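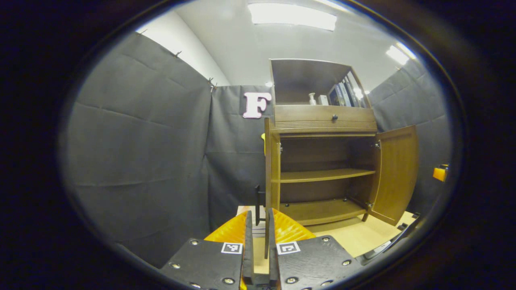

Notes from the Famach visit, typed up on the train so forgive the mess. Went to see how they run their hand-held gripper work, mainly the rules side of it, as we have to write our own house rules before March and I would rather steal good ones. The bays are small, three walls of dark gray fabric, one piece of furniture in each. The one I stood in longest was the cabinet bay, letter F in pink pinned up on the fabric. Books and binders in the top part, a pump bottle, a little white box, then a drawer, then two doors standing open on bare shelves. Square black and white markers on both jaw plates of the gripper, orange pads behind the fingers. Simple stuff. What I came for was the paper that goes with it.

Ánh Lý took me round. She wrote most of the floor rules and is not shy about which ones she regrets.

Rule one on her sheet is the start state. Every bay has a card saying how things stand before a run: doors open or shut, drawer in or out, what's on which shelf. Operator reads the card, sets the bay, initials it. No initials, no run. We do this from memory at home and it shows. She told me they threw out 215 runs one spring when two shifts had different ideas of what "door open" meant. Now the card gives it as a mark on the hinge side. I asked for a copy of the card, got one.

Second thing, the markers. Wipe before each session, check for lifted corners, replace the pair together and never just one. They log the swap. A scratched marker means the tool comes out of use and goes in the red tray, even if it still reads fine. Seemed strict to me. Ánh's view is that "still reads fine" is how you end up arguing for an afternoon. Fair.

Fingers: screws checked at start of shift with a torque driver, not by feel. I tried by feel and got it wrong on two out of four, bit embarassing.

People rules. Shorter than I expected:
- 7 runs then a break, wrist strap off, tool down on the stand
- one person in the bay, the spotter stays outside the fabric
- long hair tied, no lanyards
- no working above shoulder height without asking
- anyone can call stop and no one has to explain why till after

The last one they got from Quách, who run a bigger floor and had it in place first. There is a stop log, also borrowed. Read a few pages. Mostly dull, which I took as a good sign. A cable underfoot, a drawer that stuck, somebody sneezed.

Privacy part was better than ours. Nothing with a name or address on it goes in a bay. Books and binders get checked for labels at the door, anything handwritten goes back. Session gets a number, the operator's name is kept in a seperate file that the data people can't open. Ask about how long they keep that file, I forgot.

Lunch, noodles, good. Talked with a man from Zomik about floor marking. He wants tape lines at 8 inches from the fabric, they have none. Ánh says tape shows up in the footage and changes the bay, so they use a stop at the floor edge instead. They did not agree and I left them to it.

Weak spots, to be fair about it. The sheet on the wall in the second room was an older version than the one I was handed, the numbering didn't match. Card holders are too high for a short person. And the training is 3 hours for new operators with no refresher, she wants one and hasn't got the time signed off yet. Ketis do theirs twice a year apparently, will ask them.

For us, first: start cards, one per bay, before anything else. Red tray. Stop log. The name file needs a talk with legal. Skip the torque driver till the new budget, but write the check in now so it's there.

Card scan is in the shared folder under visits, the back page came out crooked, will redo it tomorrow.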